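4.2 Handling of paper items with the Priltine kit

The Priltine kit is sold by Zurton as a pair of hand-held grippers, each with its own camera, and a licence for the recording software. We had it on loan for 4 months. The supplier's sheet says the finger pads will last for a full collection project before they need changing, and we wanted to check this against paper items, which the sheet does not mention.

Giang Đặng and Thảo Đàm shared the sessions between them. Each session had 50 attempts, and an operator was free to stop after 45 minutes. The items were booklets and thicker bound books, handled at a table with a clear plastic organiser on it. Pads were looked over between sessions and left on unless they stopped an operator from working.

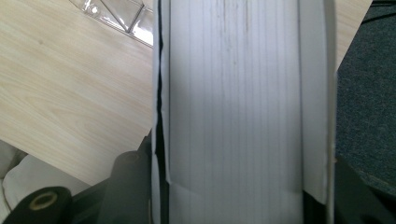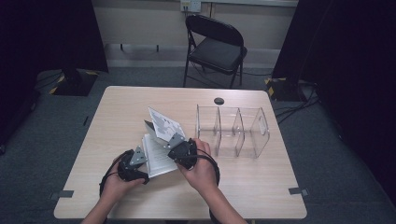
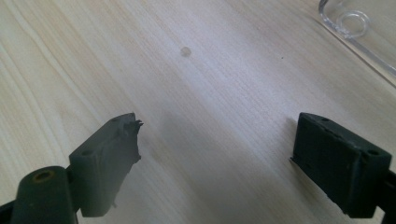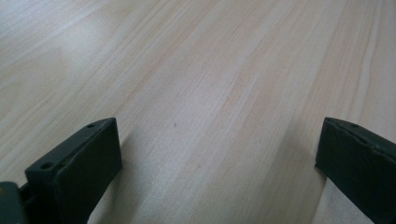
Figure 7. Paper handling with hand-held grippers. First: a book with its fore-edge towards the gripper camera. Second: two grippers on an open booklet, head view. Third: finger pads, with the left pad torn at its upper tip. Fourth: finger pads with light scuffing.

Both operators found thick books easier to hold than booklets, where single leaves tended to lift. Pad wear was uneven. We scored a pad as worn when material was missing from the gripping edge, and scuffs alone were not counted. Replacement pads are sold in pairs only, so one torn pad means paying for two. Xuân Đỗ raised this with Zurton in December and was told that single pads were not planned. Costs per session are given in Section 4.3.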